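Rink Notes, February

Quick one this month, I'm typing between the early skate and the Zamboni pickup. Sorry for the gaps.

First the big thing. The Nondari Cup games will be on the stream this year. All of them, both age groups, sound and everything. Adel Sqalli is doing play by play and Dušan Halilović has agreed to sit next to him and do color, which anybody who has stood near Dušan at a game knows he does for free already. Puck drop 6:15, stream goes up at 6:00. Link will be on the club page under Games, not under News like last year.

Attendance. 600 for the Petkov game, our best gate since we moved buildings. Thank you!! The parking was a mess, we know. Please use the back lot off Florard and walk around, the side door is open until the end of the first period now.

Results, short version. Lost to Petkov 4-3 in overtime, two posts in the last minute, still sore about it. Beat Cilimano 5-1 at their place and the kids line had three of those. The under-14s tied and then tied again. Goalie of the month is a toss up so we are giving it to both of them, come get your pucks from the front desk.

Raffle brought in $3459, which covers the new netting behind the far goal plus most of the bus to Nondari. There are still 43 seats of unclaimed prizes, sorry, 43 unclaimed prizes, seats are a differnt list. Check your ticket stubs. If your number is 194 you won the signed stick and you have not called us back.

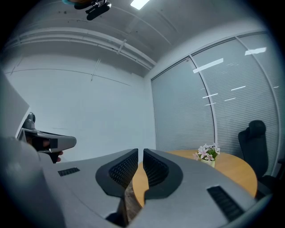 Stick and glove clinic is back after the Cup, 5:30 to 6:30, skaters 8 and up, full gear please. Dušan runs the stick half and Adel has the goalies. Most of the goalie hour is catching glove work, because we gave up way too many on that side in January. He wants the glove open and out front where you can see it, like those two dark gray fingers facing each other with a narrow gap down the middle, and closing on the puck instead of slapping at it. Bring your own glove if you have one. Loaners are in small and medium only, and the mediums go fast.

Bus for Nondari leaves the back lot at 7:40 in the morning. Not 7:45. Last year we waited on two families and missed warmups. Bags tagged, sticks taped together in bundles, no glass bottles. Pay at the desk or send it in with your skater in an envelope with the name on it.

Lost and found is overflowing agian. One left skate, size 6, how does that even happen. Anything still there after the Cup goes to the swap table.

Next issue when the Cup is over. Send scores and corrections to the desk before noon.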